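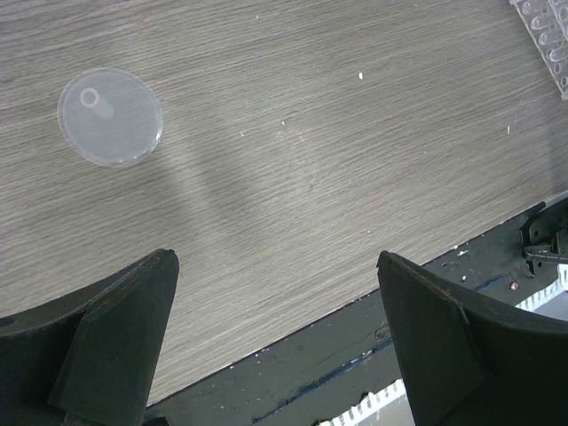

The usual way to report a bimanual manipulation policy is a single success rate per task, averaged over trials. I want to argue that for labware this number is close to useless, and that the field should report results by failure type and object state. I have run enough of these evaluations at Kadska to have published the single number myself, so the complaint covers my own work.

Start with how the number is made. A task is written as a sentence: put the tubes in the tray, place the cup upright. The objects are set out, the policy runs, and an operator marks a one or a zero. After 20 trials per task there is a percentage with a confidence interval wide enough to hold two competing papers. The interval is often left out of the abstract.

Consider what is hidden inside a one. An arm that closes on a capped tube near its middle and lifts it level gets a one. An arm that pinches the cap, drags the tube until it catches on something and then carries it at a bad angle also gets a one, provided the tube ends up in the right place. The second behavior will fail on a slightly heavier tube or a slightly smoother table. The score treats them as the same event.

The zeros are worse. A zero can mean the policy chose the wrong object, chose the right object and missed it, held it and dropped it, or finished the job after the time limit. These have different causes and different fixes. Missing a transparent object is mostly a perception problem. Dropping it is mostly a contact problem. Collecting more demonstrations may help with the first and do very little for the second, and a lab that only sees the average cannot tell which one it has.
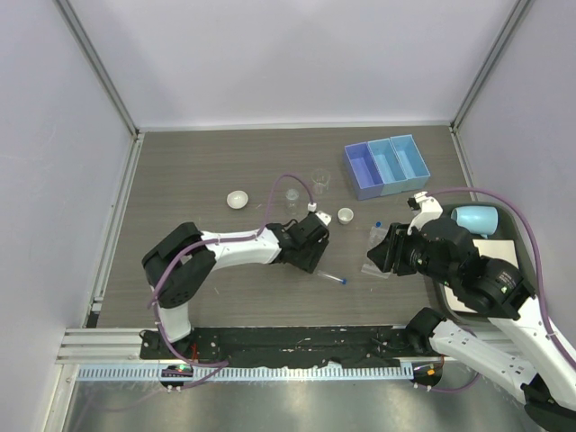 Two-arm cell with glass beakers, small white containers and blue-capped tubes on the table. One of the tubes is inside a clear bag.

Labware makes the problem sharp. Clear plastic and clear glass take most of their appearance from whatever is behind them. The same tube on a streaked gray surface and on a plain white one is a different input to the network. A tube in a bag is different again, with a second transparent layer that folds and throws its own highlights. If a test set mixes these cases and reports the mean, the result depends mainly on the mix.

We tested this on our own data. The Amia evaluation set has 224 trials, all run with one policy trained on 3000 demonstrations. The first report gave one success rate and one chart. We then went back through the recordings and labeled each trial by the state of the target at the moment of approach: isolated, touching a neighbor, partly under another object, or bagged. The isolated cases were nearly solved. The touching cases were poor, and most of the losses came from the fingers coming down on the neighbor. The average sat between the two groups and described neither of them.

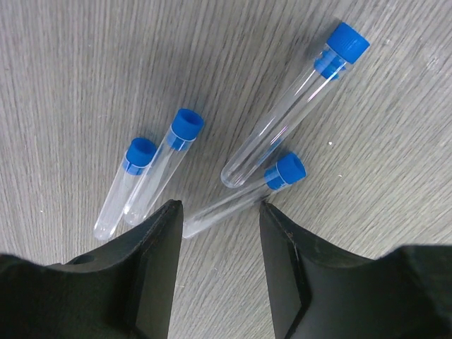
Parallel objects in close contact deserve their own line in any results table. Two tubes side by side leave no room for a finger between them. The policy has to grasp from the ends, push one tube away first, or take both, and the training data usually contains a blend of all three strategies from different operators. What comes out is often hesitation. The gripper descends, stops, rises and descends again until the clock runs out. Under the standard protocol this is scored the same as reaching for the wrong object.

There is a fair objection, which is cost. Labeling failures takes operator time, and the labels are partly a matter of judgment. Two people watching the same recording will disagree on whether a tube slipped or was never properly held. I accept this. In our case the disagreement was mostly confined to that one boundary, and merging the two labels removed it. A coarse set of five categories is still far better than a binary, and the labeling can be done from the recordings on a slow Saturday.

A second objection is that single numbers allow comparison across labs. I think they allow the appearance of comparison. Prindova and our group have both reported on tube transfer with similar two-arm hardware. Their tubes start in a rack and ours start loose on the table. Placing the two percentages next to each other tells a reader nothing about either method, and yet I have seen that table twice in survey drafts. 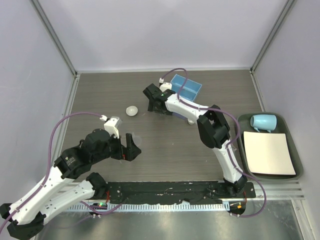
Both arms over the table, left gripper low and open, right gripper toward the back.

The two-arm case adds one more source of confusion. When a bimanual policy fails, the fault can be in one arm, the other arm, or the timing between them. In many of our tasks a single arm could do the whole job, and the second only has to stay clear. A policy that succeeds there has shown very little about coordination. I would like every bimanual paper to state which tasks require two arms and to report those separately - even if the table gets shorter and the numbers get smaller.

My proposal is modest. Report the starting state of the target object. Report failures in at least five categories, with counts. Publish the recordings of the failed trials, or at minimum a still from the wrist camera at the moment of closest approach. Keep the average if a reviewer insists on it, and put it in the last column.

We will do this for the next Amia release, including the bagged tubes, where our results are currently bad.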